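Home & Hearth Neighbors > Laundry and Clothing > Hemming and Alterations

Jeans keep getting shorter and I am not getting taller

Posted by Elsie Kershaw, Jul 11, 2021
Viewed 1472 times

I am 63 years old and I stopped growing during a presidency most of you have only read about. My jeans, however, are still developing. They are developing upward.

Background, for those who like it. I own three pairs of the same jeans, bought in April from a store in Gellimham that was going out of business, which I should perhaps have taken as a review. They fit beautifully in the dressing room. They fit beautifully the first week. After that the waist stayed put, the seat stayed put, and the legs began a slow retreat toward my knees. I now have a clear view of my ankles, which I had not requested.

The label says 100% cotton, machine wash warm, tumble dry low. I have followed it like scripture, with the exception of tumble dry low, because my dryer has two settings, which are Off and Surface of the Sun. My landlord says this is normal for a Nesero of that age. My landlord says everything is normal.

So:

Is it the washing or the drying that does it? My sister says washing. My neighbor says drying. They have both met me and they both sounded very sure.

Can the length be gotten back, and I mean really gotten back, so that it stays?

And if it can't, is there any way to let down a hem without ending up with that white line around the bottom that tells everyone on the bus what you did?

I have already been told to buy new jeans. Thank you. I am a retired school secretary with a closet that has 14 inches of rod in it and I would like to wear the ones I have.

Mnguni
Member, 500+ posts

It's both, so your sister and your neighbor can each go home happy.

Cotton yarn gets stretched when it's spun and woven, and it holds that tension until somebody gets it wet and warm and tosses it about. Then it relaxes back toward the length it wanted to be in the first place. Denim that was preshrunk at the mill has mostly gotten this out of its system. Denim that wasn't will do a good share of it in the first few washes and then carry on in a small way for a while, especially in a hot dryer. Most of the shrinking goes along the leg, because the lengthwise yarns were the ones under the most tension on the loom. That's why your waist is fine and your ankles are out in the weather.

Getting it back: partly. Do this.

Wash cold, inside out, short spin. Take them out while they're still good and damp. Lay them on a bed or a big towel, one leg at a time. Hold the thigh down with one forearm and pull the hem with the other hand, slow and steady, then move down and do the next stretch of leg. Pull on the fabric on both sides of the leg and not only the seams. The seams are sewn with thread that doesn't want to go anywhere, and if you yank on the hem alone you'll get a ruffle. Go up and down the leg a few times. Then hang them by the waistband and let gravity have a turn overnight.

You can get back an inch this way on a lucky pair. Half an inch is more usual. They'll creep up again next time they're washed, so you repeat it every time, and it becomes one of the things you do now, like flossing.

Stop using the dryer for these altogether. If you hate stiff jeans, wear them for ten minutes and do some squats. Or wear them and sit down heavily a lot, which is my method.

On the hem, I don't sew, and I've been asked not to give sewing advice here again.

zadport_gran
Member

I had this exact problem with some trousers only they were wool and they were my husbands. We gave them to our grandson who was 9. Good luck

Threadbare in Zadport
Member, Sewing and Mending helper

I'll take the hem, as Mnguni has retired from that line of work under a cloud.

First, look inside before you get your hopes up. Factory jeans usually have the hem turned up twice, half an inch and then half an inch again. If you let the whole thing down you'll gain something under an inch, and then you have a raw edge that still needs finishing. So your true gain is small unless you face it with another fabric. A facing is a strip of cotton sewn to the raw edge and flipped to the inside, so that nearly all the denim gets to hang down and be useful. Any thin cotton will do. I've used pillowcases, and on one occasion a tea towel of the royal family, who are now upside down inside my left ankle.

How to go about it:

Unpick the hem stitching from the inside with a seam ripper. The thread on jeans hems is heavy, and if it's chain stitched you can sometimes find the right end, pull, and have it all come away in one glorious zip. I have managed this twice in my life and I remember both.

Press the fold flat with steam. Use a damp cloth and lean on it. The bulky spots are where the side seams go through the hem, and they'll fight you. Hit them with a hammer. I mean it, a regular hammer, through a folded dish towel, on something you don't love.

Cut your strip two inches wide and an inch longer than the distance around the leg opening. Join it into a loop, pin it right sides together along the raw edge, stitch, turn, press, and stitch the top edge down by hand or machine. Use a size 16 denim needle. Go slowly over the side seams and turn the wheel by hand if the machine starts making a noise like a goose.

Now the white line. It's there because the fold rubbed against the world and the dye wore off, the same way it wears along the seams. There isn't any washing it out, as there's nothing in it to wash. What you can do is put color back. A blue fabric marker dabbed on in short strokes and smudged with a damp cotton swab does fairly well, and you should test it on the inside first. Go lighter than you think. Too dark a line is just the same problem in a different outfit.

Or, do what I do and leave it. Before you start unpicking, have a good look at what an ordinary worn pair is like up close.
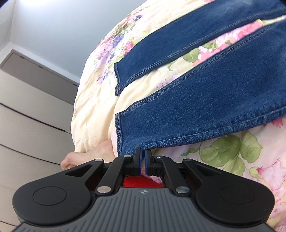 Jeans on the bed, hems to the left. Note the whitish wear along the outer seam.

Faded and wrinkled along the seams, and people wear jeans like that to restaurants. One more pale line at the ankle is in good company. Your fellow bus passengers are looking at their phones.

Third choice, if you've got the nerve for it: cut the hems off altogether, wash once, and let the edges fray. My niece paid extra for hers to come like that. It costs you no length at all, and you even gain the bit that was folded under. Run a line of small stitches around half an inch up from the edge or it will keep fraying until you're wearing shorts.

Elsie Kershaw
Original poster

Thank you all, including the grandson.

I did the damp pulling last night on the worst pair. It is more exercise than I have had since the spring and I would not have wanted a witness. I measured before and after along the inside leg and I am up by three-quarters of an inch, so Mnguni, I am calling that a lucky pair.

I looked inside the hem as instructed and it is only turned once with some overlocking, so I think somebody at the factory was saving denim. Does the facing still work if there's only the one fold? I have a pillowcase in mind. It has ducks on it.

Threadbare in Zadport
Member, Sewing and Mending helper

Works the same. Trim the overlocking off only if it's lumpy, otherwise sew just above it and let it hide inside. Wash the pillowcase hot first so the ducks do their shrinking before they're attached to anything.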